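Tips for Living With a Two-Armed Kitchen Helper

Posted November 13, 2025, in Counters & Drawers

Since April I have been paying for the Prandow bench service, which puts a pair of robot arms on a table and has them do the sort of tidying my mother believed built character. My character was apparently finished, so I signed up. Several readers have written to ask whether it's worth the money and how to get more out of it. The second question is easier, so most of this page is tips.

Start with one item. The Prandow booklet encourages you to "begin with a familiar household setting," and I took that to mean breakfast for four. Don't. Put one thing on the table and let the arms get acquainted with it. My pick is a mug tree. It's light, it's cheap to replace, and if it goes over you haven't lost anything you'll want to glue. Leave the mugs in the cupboard for the first week.

Go matte. I had a glossy tabletop when the installer came, and Cauã Medeiros, who handles setups in our area, looked at it the way a dentist looks at caramel. Shine confuses the small cameras, he said, and so does a busy pattern. If you have a gingham oilcloth you love, love it elsewhere. A plain, smooth covering in one color wipes down faster anyway — a damp cloth and a drop of dish soap, then dry it all the way to the corners.

Keep the stand off the rim. Anything with a post and pegs wants room on all sides, because the arms come at it from wherever they please. A hand's width from the edge is the minimum in my house.

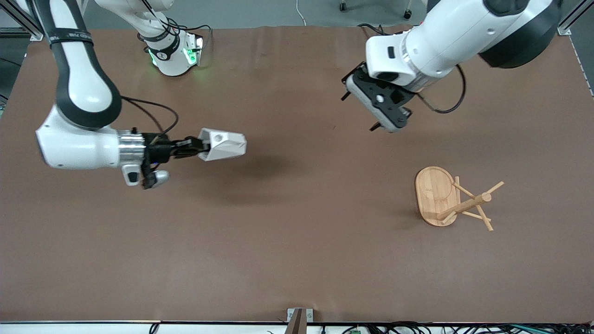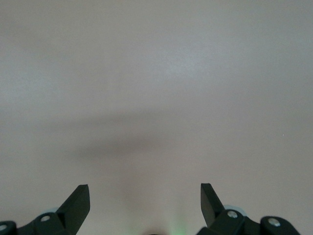 Mug tree practice on the plain tabletop.

Mind the cables. Mine bred. The kit arrives with a bag of little plastic clips which look like an afterthought and are the most useful thing in the box. Use all of them. When those run out, the hook-and-loop strips sold for garden stakes work just as well, and you can undo them without scissors. Label both ends of every cable with masking tape before you move the table for any reason. I moved mine once to get at a dropped grape and lost an evening.

Look after your wood. If your mug tree is bamboo or any other unpainted wood, wipe it with a barely damp cloth and give it a thin coat of food-safe mineral oil when it starts to look thirsty. Let it sit overnight before the arms go near it. An oiled peg is a slippery peg, and I have the dented baseboard to prove it.

Tighten the post. Most mug trees are held together by one screw up through the base, and that screw loosens. Turn the thing over and check. If it won't bite anymore, a sliver of toothpick and a dab of wood glue in the hole will fix it, and this is true whether or not you own a robot.

Clean the fingers. A dry microfiber cloth is enough on most days. For anything sticky, power the whole business down first, then use a cotton swab with a little rubbing alcohol. Don't spray anything at the grippers. Harahap sells a spray for exactly this purpose and I'd leave it on the shelf.

Lighting. One lamp straight overhead gives you hard shadows. I use a Lumico strip bounced off the ceiling, and fumbles dropped noticeably. A white bedsheet pinned over the window does nearly the same job for nothing, if you can stand the look of it.

Now, the money. The basic plan is $80 a month, with a setup fee of $2745 that the brochure prints in very thin type. For that you get the arms, the table frame, the installer's visit, and phone support that picks up in 15 minutes if you call before lunch. Skandon offers a cheaper single-arm version, which I tried at a neighbor's. It's quieter and takes up less of the room, but one arm can't steady a thing while it works on it, and I spent the visit holding a salad bowl still like somebody's assistant.

Is it faster than doing it yourself? No. I can put six mugs on a mug tree while the coffee drips. What I pay for is being able to set a job going and leave it to grind away while I do something I like better. My sister's husband finds this scandalous. He also irons his socks.

I'd give it 7 out of ten, with points off for the brochure and the noise it makes when it parks. If you have the space and a sturdy table, ask for the trial month before you pay the setup fee. They'll give it to you, but you do have to ask.

Next time: getting candle wax out of a bread basket.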